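Trino tabletop arm review: can it do the tidying yet?

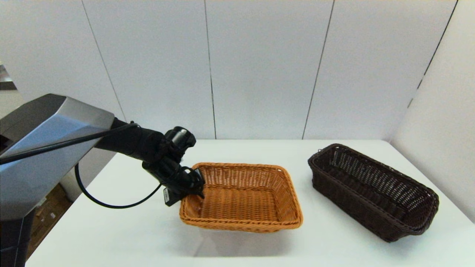 I have wanted a machine to do the boring jobs in my house for most of my adult life. I own a robot vacuum and a dishwasher, and both earn their space. What I don't own is anything that will pick things up and put them where they belong, and that is the job that eats my evenings. So when I got the chance to spend 16 days with the Trino arm, I gave it the sort of work I would happily never do again: sorting small stuff into baskets, moving the baskets, and clearing a table.

The Trino is sold by Basano as an arm for "light household and bench work." It costs $3000 with the standard gripper. The table is up to you. Setup took me most of an afternoon. The arm has to be bolted down, and then you run a calibration routine that asks you to move it by hand to a series of positions. The manual is fine until the calibration chapter, where two of the steps are in the wrong order. Basano has a corrected version on its support page, dated March, and you should print that one.

Once it was running I started with socks. I put a pile on the table and asked the arm to drop them in a basket. It did this well, if slowly. A sock is forgiving. You can grab it anywhere and let go of it anywhere over the basket and the job is done. Wooden blocks were fine too. Spoons were poor. The gripper pushes a flat spoon along the table several times before it gets hold of it, and a few times it gave up and reported the job as finished, which annoyed me more than the failure did.

Moving a basket is harder than filling one. The arm has to get one finger inside the rim and one outside, close on the weave, and lift without tipping. With a shallow basket it managed more often than I expected when the basket was empty. With anything heavy on the far side, the basket swung down and the load slid out. A person would use the other hand. There is no other hand here, and I think that is the biggest limit on all of these single-arm machines.

Wicker is also a fair test of the grip. Open weaves gave it more trouble than tight ones, and a fingertip caught in a gap on two occasions. I had to stop the arm and free it myself. The stop button works at once and is easy to reach, so full marks there.

On speed: putting 18 socks in a basket took the Trino nine minutes. I can do it in well under one. That matters less than you might think if you are in another room, but I was rarely in another room. I didn't trust it enough to leave, so I stood and watched a machine do my chores, and saved no time at all.

A friend's workshop, Fokthorpe, lent me their Quách arm for a comparison. It is a shop-floor machine and costs a good deal more. It is faster and much steadier with a load. It also wants every part in the same place every time, and if you shift the basket by the width of your hand it closes on air. For a bench where the same tray arrives in the same spot all day, I would buy it. At home it would be useless to me. The Trino at least looks for the basket before it reaches.

Noise is low - a soft whine when the arm is moving and a click from the gripper. It draws little power. The cables need more thought, and I would like to see them run inside the arm on the next version.

Would I keep it? No. If you like to tinker, or you have a repeat job with soft, light items, it may suit you. If you want your living room picked up by the time you get home, keep your money and wait for the next model or the one after.

Score: 5 out of 10

Reviewed 2019-04-22

We use cookies to improve your visit to this site. By continuing to browse you agree to our use of cookies. Accept | Read more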